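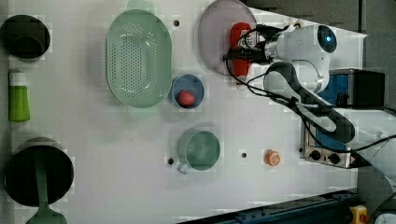

布里特堡(Britberg),2025-02-14

第六章 沙丘:海岸线后面的那道矮坡

6.0 开篇

我得先坦白一件事:我教了好几年海岸生态,头两年几乎没怎么讲过沙丘。红树林讲了,珊瑚礁讲了,盐沼讲得尤其多(我博士论文就是做盐沼的,逮着机会就想多说两句),到了沙丘,一页幻灯片带过,说一句"沙丘可以缓冲风暴潮",就翻篇了。学生也没意见,毕竟一堆沙子上长几丛草,看上去确实没什么可讲的。

后来我跟着科斯马斯·帕帕达基斯去了一趟特里拉诺(Trillano)的北滩,才知道自己漏掉了多少东西。科斯马斯在那片海滩做了很久的植被恢复,走路特别快,我背着测量杆在后面追,鞋里全是沙。他停在一个还不到我膝盖高的小沙包前面,蹲下去,用手把草根旁边的沙轻轻拨开,给我看一截横着走的地下茎。他说,这个沙包前一年还不存在。

那截地下茎我一直记到现在,这一章基本上就是从它那儿长出来的。

读之前请先翻回第二章,把"泥沙输移"那一节再扫一眼。那里讲的是水怎么搬沙子,这一章的主角换成风,很多概念可以直接拿来用,有几个不行,我会在用到的时候提醒大家。另外,第四章讲过的"先锋物种"也会再次出场,如果你当时是跳着读的(我知道有人跳着读!),现在补还来得及。

6.1 沙子是怎么停下来的

很多同学以为沙丘的关键在于沙子怎么来。沙子怎么来其实不难理解:波浪把沙推上滩面,退潮之后表层晒干,风一吹,细颗粒就动了。大部分沙粒并不是飞在高空里的,它们贴着地面一蹦一蹦地往前走,落下来的时候再撞起别的沙粒,这个过程叫跃移。大风天你穿短裤去海边走一圈,小腿上那种针扎似的感觉,就是跃移给你上的一课。

难的是让它停下来。一片平整的干沙滩上,风速够大,沙粒就会一路跑下去,跑进停车场,跑进人家院子,跑到公路上。要让它停,就得让贴近地面的那一层风慢下来。一根浮木可以做到,一堆被潮水推上来的海草也可以做到,一丛草当然更可以。风绕过障碍物的时候,背风一侧的速度会降下来,带不动的沙就落在那里,形成一条尖尖的小沙尾巴。我们管这种最初级的形态叫影子沙丘,名字很好听,寿命通常很短,换个风向或者来一次大潮,可能第二天就没了。

草和浮木的差别就出现在这里。浮木被埋住之后,它的作用也就到头了,沙面和木头齐平,风又畅通无阻。沙丘草被埋住之后会继续往上长,从节上冒出新芽新根,重新高出沙面,于是又能拦下一层沙。沙越埋,它越长,它越长,沙又越多。这是一个正反馈,请在这个词旁边画条线,后面讲到沙丘高度的上限时我们还要回来找它。

还有一点容易被忽略:草需要沙来埋它。基里亚基·埃科诺穆在给我的初稿写批注时,在这一段旁边写了很大的两个字"强调",那我就强调一下。许多沙丘草种在沙源充足、不断被轻度掩埋的位置长得最旺,一旦被挪到稳定不动的内侧,反而会慢慢稀疏下去,把位置让给别的植物。所以你在海滩上看到一片半枯的沙丘草,先别急着下结论说它病了,抬头看看它的沙是不是断了供应。

6.2 从滩面走到后丘

请想象你背对大海,从水边往陆地方向走。我自己带实习的时候就是这样走的,每次都会花上大半个上午,因为总有人要停下来拍贝壳。

先经过的是潮上带的杂物线,海草、贝壳、碎木头都堆在这里。很多地方一到旅游季就用机器把这条线清得干干净净,游客觉得舒服,可是机器分不清塑料瓶和干海草,连同前面说的那些小障碍物一起铲走了,一年生的滩生植物也跟着没了着落。手工捡垃圾、把有机质留在原地,费时间,对沙丘却友好得多。这一点第八章讲海滩管理时还会细说。

再往里是雏形沙丘,高度很低,盐分高,植物种类少得可怜,能站住脚的都是耐盐、耐埋、不怕风吹的角色。然后是前丘,也就是面朝大海的第一道像样的沙脊。风暴来的时候,首当其冲的就是它。前丘被浪切掉一块,露出陡坎,照片上看着触目惊心,可是被切下来的沙并没有消失,它回到滩面和近岸水下,抬高了那里的地形,让后面的浪提前破碎。等天气平静下来,这些沙又有机会慢慢回到岸上。把前丘当成一个沙子的储蓄账户来理解,会比把它当成一堵墙准确一些。

翻过前丘,风小了,盐雾也少了,你会明显感觉到耳朵清静下来。这里是丘间低地,有的地方挖下去没多深就见到地下水,雨季会积成浅塘,两栖类和不少昆虫就指着这点水过日子。再往内陆走,是颜色发灰的固定沙丘,土里积累了有机质,灌木开始出现。从水边到这里,走路不用多久,可是植物群落的变化相当于翻完了一整本演替的教科书。我第一次意识到这一点的时候非常兴奋,一路上都在跟雷纳托·拉戈斯讲,他当时负责扛样方框,大概已经听烦了。

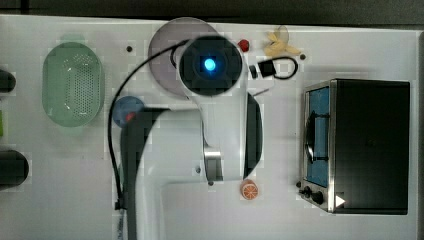 白色桌面上方的白色机械臂与玩具厨具

6.3 本章案例:特里拉诺北滩

整章我们会反复回到同一个案例,所以在这里先把基本情况交代清楚。

北滩的前丘上原本有一段缺口,长300米。缺口的来历很普通:从雷米顿(Remidton)过来的人图近,都从同一处翻沙脊下海,踩得久了,草没了,沙面裸露出来,冬天的风顺着小路往里灌,越掏越宽。这种由风蚀形成的凹口叫风蚀槽,6.4节会专门讲它的形态。你在自己家附近的海滩上多半也能找到一个,沿着人走得最多的那条路去找就行。

恢复工作分两步。先用围绳和一条木栈道把行人引开,接着在缺口处分带种草。项目组一共种下3768丛,移栽之后没有浇水,也没有施肥,为的是看看在低投入条件下能留下多少。到了九月复查,存活的是1764丛。

我第一次在课堂上报出这两个数字,教室里有人"啊"了一声。不到一半!听上去挺惨的。可是请先别急着评价,把下面几件事想一想再说。死掉的那些集中在哪里?如果大部分在最靠海的一带,那可能是被潮水泡过;如果在缺口正中间,那多半是根部的沙被吹走了;如果两种情况都有,你又打算怎么把它们区分开?还有,活下来的那些有没有开始拦沙?存活率和沙面变化是两回事,草活得好好的、沙面却一点没涨,这样的恢复算成功吗?

为了回答后面这个问题,项目组在缺口里外布设了21根测桩,每根桩露出地面的长度都有记录,桩露得短了,说明沙面在升高,露得长了,说明在下切。方法土得不能再土,好处是便宜、耐用,任何人学几分钟就能读数。卡利奥皮·加拉尼斯整理了全部测桩记录,我们会在6.5节用她的表格练习画剖面图。请大家提前准备好坐标纸,用软件画也可以,不过我建议第一张还是手画,手画的时候你会注意到哪根桩的数字看着别扭。

有一个细节我想提前说一下。有几根测桩在冬天被拔走了,至今不知道是谁干的,记录里因此留下几处空白。卡利奥皮没有去补那些空格,也没有拿前后两次的数字求平均填进去,空着就是空着。以后你们自己做野外工作,一定会碰到同样的事情,到时候请照她的办法来。

6.4节之前,先做一点准备

按照惯例,正式进入下一节以前,我希望你去户外走一趟。住得离海近的,去海边;离海远的,找河滩、工地边上的沙堆、甚至操场的沙坑都行,道理是相通的。

挑一个有风的日子,别挑台风天(这句话我每年都要说一遍)。找一个小障碍物,石头、草丛、半截树枝都可以,看看它背风的一侧有没有积沙,积沙的形状是尖的还是圆的,朝哪个方向伸。把它画在笔记本上,标出当时的风向。然后在旁边平整的沙面上蹲下来,眼睛尽量贴近地面,看沙粒是怎么动的。戴眼镜的同学占便宜,不戴的请眯着点眼。

走在有植被的沙丘上,请务必走现成的栈道或者小路。沙丘草能顶住风,顶得住盐,也顶得住沙埋,就是经不起踩,一脚下去断掉的可能是一整段地下茎。想看根系,可以去前丘的天然陡坎那里站在底下抬头看,断面上根和沙层都露着,比你自己挖清楚多了。注意别站得太近,陡坎会塌。

笔记请带到课上来。奥雷斯蒂斯·波利蒂斯那个班去年有人画了满满一本,从影子沙丘一直画到丘间的水塘,我借来扫描了其中几页,放在本章末尾的附录里,大家可以对照着看看自己漏了什么。

本章新词(第一次出现的位置写在括号里):跃移(6.1)、影子沙丘(6.1)、正反馈(6.1)、雏形沙丘(6.2)、前丘(6.2)、丘间低地(6.2)、固定沙丘(6.2)、风蚀槽(6.3)。

下一节从风蚀槽的入口讲起,请带上第二章的风速换算表。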